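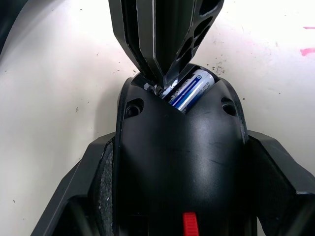
Handout 3, page 23

Home Syllabus Handouts Labs Contact

Machines and Chores, evening section
Notes by Tapio Harju, November

Okay, picking up where we ran out of time. I'd asked you all to name a chore a machine can't do yet, and I got laundry, laundry, dishes, laundry, and one vote for "my brother's room." All fair! But I want to start smaller, with a battery in a battery-powered gadget. You've done it while talking on the phone. You probably did it in the dark once, behind the couch, with the TV remote.

Think about what that job asks for. The body of the gadget has to stay put while something narrow gets down in beside the battery. The battery sits in a snug little bay against a metal contact, so there isn't much room, and you can't squash it or bend the contact. People use a fingernail. A fingernail is a wonderful tool (thin, a bit springy, wired straight to the brain) and most grippers have nothing like it. When you read a spec sheet, look at the fingertips before you look at the arm. I mean it. Arms are pretty good now. Tips are where I'd put my money.

Then there's the question of how many hands. My old boss at Heiskanen, where I worked on packing lines, used to say that anything you can bolt down needs one arm and anything you can't needs two. A computer mouse can't be bolted down, not in a house anyway. So one hand is the vise and the other hand is the worker, and now and then they have to trade jobs, and trading is hard. Both grippers need to agree on where the thing is, and for a moment both have hold of it. If they disagree by a hair they're pulling against each other. Try it at home with oven mitts on!
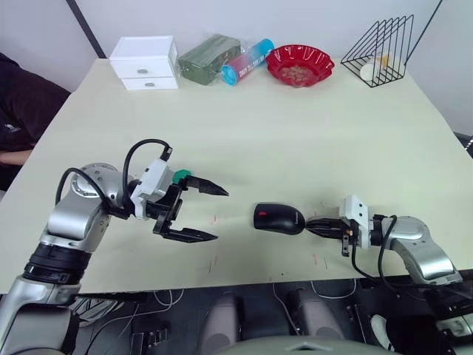 Somebody near the door wanted to know why we don't just build a fixture, a little cradle the mouse drops into, and skip the second arm. Good question, and on a shop floor that's what I'd do. At Heiskanen we had a cradle for everything. If you're opening the same gadget 841 times in a shift, make the cradle. At home you open a mouse, then a flashlight, then a singing birthday card, and you'd need a closet full of cradles and a robot to fetch them.

So that's my rule for the exam-nervous among you: count how many different things, then count how many times each. The shop floor has few things and many times. The kitchen drawer is the other way around, and it's why I get cranky when a brochure (the Vimow one I passed out, page 2) shows one tidy demo and then says "ready for the home." Ready for which drawer?

Oh, and clutter. Real tables have stuff on them. Bowls, boxes, something in shiny wrap that plays tricks with the light. A person ignores all that without trying. A machine has to be taught to leave it alone, or at least not sweep an elbow through it.

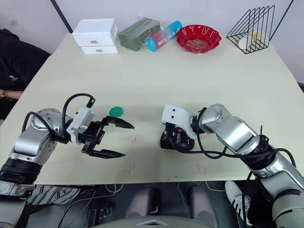
One reply on the course board said that speed is the real problem and I'm being too kind. If it takes the machine ten times longer than me, the comment went, I'll do it myself. Well, maybe. My dishwasher is way slower than I am and I love it dearly. Slow is fine when you can walk away. What you can't have is slow plus babysitting, and that's the bit I'd grade on. How often does a person have to step in? Do they have to stand there the whole time? The Flallow trial notes in your reading pack never say, so watch for that gap.

My own answer for tonight: shop floor, yes for plenty of jobs. Home, a few jobs, with someone close by. Small fiddly two-handed stuff, getting there, and faster than I expected when I first taught this.
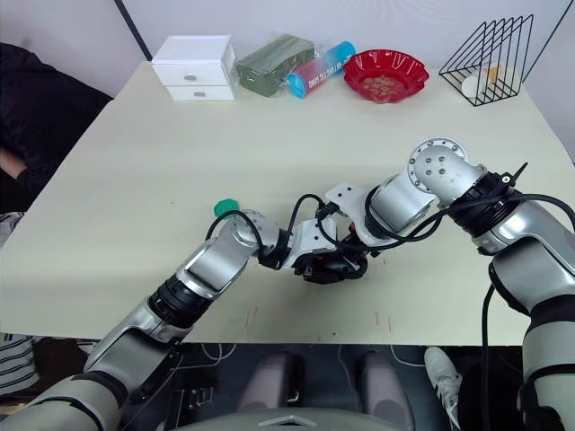 Fig. 4. Two arms working close together at the middle of the table.

For next time, read the Hanent chapter on grasping (skip the math if you like, we'll do it together) and pick one drawer at home. Write down what's in it and which things need two hands to open. Bring the list on paper, please. My laptop and the projector are still not on speaking terms.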